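Workrooms and Spare Rooms > Tables, benches, seating
Thread: White table against the wall, what stays on it and what goes?

ailbhe_d
Posted June 14, 2024

We have one table in room 514 and it does everything. People work at it standing up, they sit at it with a laptop, and they eat lunch at it. It's a plain white rectangular table, an Altby, pushed up against the wall so there is space to walk around the front.

My problem is the back edge. Everything that doesn't have a home ends up along the wall: drink bottles, a cup, a white container that won't stand up straight half the time. There's a metal clamp on the back edge too. I need the clamp. I don't need the drinks, but people want them within reach and I can't blame them for that.

Other things I'd like opinions on:

The gray mark near the middle of the top. I have tried dish soap and a damp cloth and it's still there.

The thin black cable that comes across the top and goes down to the floor on the right. It has to stay on that side.

The floor. There's a bag and a glass bottle down by the folding chair on the left. On the right we have the broom leaning on the wall, the white stuff stacked up near it, and the office chair, which still has plastic on the seat.

I have up to $300 for the whole room and would like to spend a lot less. No drilling into the wall. The landlord in Hedcombe was clear about that.

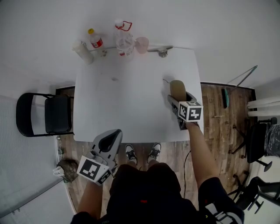
Jalali
Drinks off the table, all of them. I don't care how neat the row is. One knocked bottle with a cable lying on the same surface and you've got a bad afternoon. Put a small shelf or a stool to the side, waist height, and make that the drinks place. People complain for a week and then they use it.

benchleg
I disagree with Jalali. If you move the drinks out of reach, people bring them back and put them at the front, where elbows are. Along the wall is the safest spot on the table. What I would do is put a tray back there with a raised edge. Anything that tips over stays in the tray. Mine is a cafeteria tray and it has been in the same spot since January.

Jalali
A tray doesn't help if the bottle goes over the front lip of it. A big bottle is taller than the tray is deep. It falls across the tray and onto the table.

benchleg
With the cap on it doesn't matter which way it falls. Caps on, tray at the back. The cup is the only real problem, and a cup can live somewhere else.

Olum
Agree about the cup. An open cup is the one thing I wouldn't have on a work surface at all.

On the mark: try a melamine sponge, barely damp, light pressure. Start on the underside of the overhang or some corner you don't look at. It can dull a glossy top. If it's a rubber scuff it should come off in a few passes. If it's a burn or the finish is worn through, leave it alone and stop thinking about it. Rubbing alcohol is the other option, on a cloth, never poured.

ailbhe_d
Thanks. I don't know what made it. It was there when I took over the room. I'll try the sponge first.

benchleg, how big is your tray? I'm worried about giving up too much depth.

benchleg
Mine is too deep, I'd go narrower if I did it again. Look for a boot tray or a long planter saucer, 10 inches front to back or less. Measure your clamp before you buy. You'll have to stop the tray short of it.

Olum
For the cable, adhesive clips along the right side of the top, then down the leg with hook and loop ties. A pack of 4 clips would do it. Leave slack at the corner. If somebody moves the table away from the wall to sweep, you don't want it pulled tight.

pegandhook
The floor would bother me more than the table. A glass bottle standing on the floor next to a chair is going to get kicked. Same for the bag, somebody will catch a foot in the strap. Hang the bag on something.

ailbhe_d
Hang it on what? No drilling.

pegandhook
Over-the-door hook, or a freestanding coat rack. A coat rack will take the broom too if it has a decent base. Those long metal handles slide along the wall the minute anyone brushes past.

Jalali
Or put the bag under the table at the back. A coat rack in a small room is one more thing to walk around.

pegandhook
Under the table is where feet go. She said people stand at it.

ailbhe_d
OK, I'm writing up what I have decided so far. Tell me if any of it is a mistake.

1. The mark. Melamine sponge, corner test first, then the middle. If it doesn't lift I'll live with it.

2. The back edge. I'm going with benchleg's tray, narrow, caps on. I looked at what people leave there and most of it does have a cap: the one with the yellow cap and red label, the big clear one. The pink cup is the exception and it gets moved to the windowsill in the hall. The small metal tool that lies to the right of the cup goes in a drawer box, it shouldn't be in with the drinks anyway. 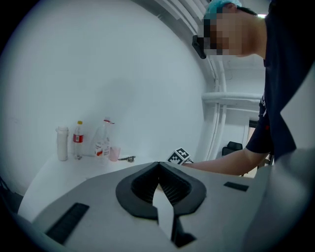
3. The cable. Clips and ties as Olum said, right side, slack at the corner.

4. The floor. Glass bottle goes to recycling or up on a shelf. Bag gets an over-the-door hook. I'm not buying a coat rack.

5. The chairs. The folding chair stays on the left. The plastic comes off the office chair seat unless someone has a reason to leave it on.

Ailbhe Dolan

Olum
Leave the plastic on if people eat at that table. I took mine off and had a stain on the seat within a month.

benchleg
Take it off. It's sweaty to sit on in summer and it splits at the corners, and then it catches on your clothes. Get a washable seat cover.

Jalali
I still think the tray is a mistake but the rest is fine. Put the drawer box somewhere that isn't the back of the table or you'll have the same row again by fall.

ailbhe_d
Fair point. The box can go on the shelf with the tape and the spare ties. I'll get the tray and the clips this week and post again when I know whether the sponge did anything.

pegandhook
What are you doing with the broom?

ailbhe_d
It stays where it is for now. If it falls over I'll look for one of those weighted floor stands.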